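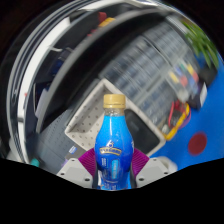

Fitting new finger pads is the first job most owners of the Cestent hand-held gripper will do, and it is also the one that causes most of the trouble people write in about. The gripper comes with plain pads already in place. The ribbed pads are sold separately by Zupan in packs of 2, and they are the ones to use for anything round or smooth. A bottle with a waisted body, like the blue one with the gold cap, is a good thing to practise on, as the ribs fan out where they press against its sides and you can see at a glance whether both pads are taking the load.

This guide covers fitting the pads, setting the grip and recording a first set of picks. It applies to the current Cestent kit with the Dumateo recording software. If you have the older kit with the sliding thumb rest, the pads fit in the same way but the menu names are different.

What you need

The gripper, charged
One pack of ribbed pads
The small hex key from the lid of the case
A soft cloth
A screw-top plastic bottle, closed tightly
A clear stretch of table

The pads cost £266 for the workshop pack and are cheaper singly, but the single packs are often out of stock. The full kit is £597 with the case and charger. Delivery is extra.

Removing the old pads

Switch the gripper off and wait for the light on the handle to go out. The fingers go slack when the power is off and can be moved by hand. Open them as wide as they will go.

Each pad is held by screws through the finger housing. Loosen them a little at a time, going from one to the other, until the pad drops. Keep hold of it as you do this. The screws stay in the housing and should not be taken right out. If one does come out, put it back before you go any further, as they are short and easily lost on a patterned surface.

Wipe the inner face of each finger. Old pads sometimes leave a thin line of rubber along the edge, which will lift the new pad slightly and make it rock. A fingernail will usually shift it. Do not use solvent on the housing.

Fitting the ribbed pads

Hold the new pad with the ribs facing inwards. The thicker end goes towards the handle. It is possible to fit a pad upside down, and it will feel secure, but the tip will not bend properly when you close the fingers.

Push the pad flat against the finger and tighten the screws until they just bite. Check that the edges line up, then give each screw another quarter turn. Stop there. Overtightening pinches the base of the pad and the ribs nearest to it will stay closed.

Do the other side in the same way. Close the fingers by hand and look at them from the end. The tips should meet evenly. If one sits higher, loosen that side and start again.

Setting the grip

Switch the gripper on with the fingers open and nothing between them. Dumateo should find it within a few seconds. Go to Tools, then Grip, then New pads, and follow the prompt to close and open the fingers. This takes two full squeezes of the trigger. Squeeze slowly. If you snatch at it, the software stores the wrong closing point and every later recording will show the fingers as slightly open.

Leave the force limit on Medium for plastic bottles. Low is for paper cups and fruit. We have not found much use for High with these pads.

Recording a first set

Stand the bottle on the table and press Record. Bring the gripper in level, with one finger on each side, and close it on the body, well below the cap. Wait for a moment once the pads have made contact. Lift, hold, put the bottle down again, and open the fingers fully before you move away. Press Record again to stop.

You do not have to clear everything off the bench. Trays, mats and tools in the background are fine as long as there is room for your hand to move without knocking them. The camera has a very wide view and will take in far more of the room than you expect, so put away any paperwork you would not want in a recording.

Move the bottle a little between picks and turn it so that the label faces a different way. Change your angle of approach as well.

If something goes wrong

The bottle turns in the grip: you are holding it too near the neck, or one pad is loose. Check the screws first.

The pads squeak: they are new. Wipe them with a damp cloth and let them dry.

Dumateo shows only one finger moving: switch off, close the app and start again. If it still happens, update the handle software. The July update fixed this on most units.

Ribs stay bent after use: the pad is worn and needs replacing. Change both sides together.

Storage

Put the gripper back in the case with the fingers open. Pads left squeezed together for a long time will take on a set and grip unevenly. Spare pads can be kept in any Stostent drawer box or similar, out of direct sun.

Page last updated December 30, 2024.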